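Der Becher

März - Kurzprosa, aus der Reihe »Nach Feierabend«

Im Prospekt von Clarnent hieß der Tisch »Ort der Begegnung«. Er kostete im Monat 475, Strom inbegriffen, und ich hatte ihn gemietet, obwohl ich kein Wort davon glaubte. Begegnet war ich dort bisher der Heizung, die um 15 Uhr ausging.

Man hatte mir versprochen, dass Glas die Leute offener mache. Mich machte es misstrauisch. Hinter der Scheibe lag der Gang, hinter dem Gang lagen die Büros, wieder Glas, und wer vorbeiging, sah geradeaus oder auf den Boden, als hätte er etwas unterschrieben.

An jenem Nachmittag stand ein schwarzer Becher auf dem Tisch. Meiner war es nicht, meiner war zu Hause und hatte einen Sprung. Daneben der Block, liniert, schräg zur Tischkante. Ich schob ihn nicht gerade. Wer in so einem Haus anfängt, fremde Dinge gerade zu rücken, der bestellt als Nächstes Zimmerpflanzen.

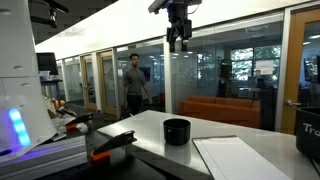

Zweiter Teil

Der Mann im grauen T-Shirt ging draußen vorbei, die schwarze Tasche in der Hand. Ich hatte mir längst eine Geschichte für ihn zurechtgelegt: Buchhaltung bei Kornero, geschieden, in der Tasche Turnschuhe, die er nie anzog. Ich hielt die Geschichte für schlecht. Sie passte auf jeden, auch auf mich, bis auf die Buchhaltung.

Eine halbe Stunde später klopfte er an die Scheibe.

»Ist das Ihr Becher?«, fragte er, als ich die Tür aufhielt.

»Nein.«

»Meiner auch nicht.« Er schien erleichtert. »Ich arbeite in 222. Bei uns steht auch so einer.«

Wir betrachteten das Ding eine Weile. Er meinte, Clarnent stelle die Becher hin, damit man ins Gespräch komme. Das sei eine Methode, er habe darüber gelesen. Ich sagte, das könne ich mir nicht vorstellen - so viel Verstand traute ich denen nicht zu.

»Aber wir reden doch«, sagte er.

Dagegen ließ sich schwer etwas vorbringen. Ich fragte, ob er einen Kaffee wolle, und er fragte, woraus. Dann ging er zurück nach 222, und ich setzte mich vor den Block und schrieb auf die erste Zeile: Kündigungsfrist nachsehen.

Zuletzt in dieser Reihe
Die Treppe bei Falance
185 Stufen, abwärts
Stockdale antwortet nicht
Ein Schirm für zwei Parteien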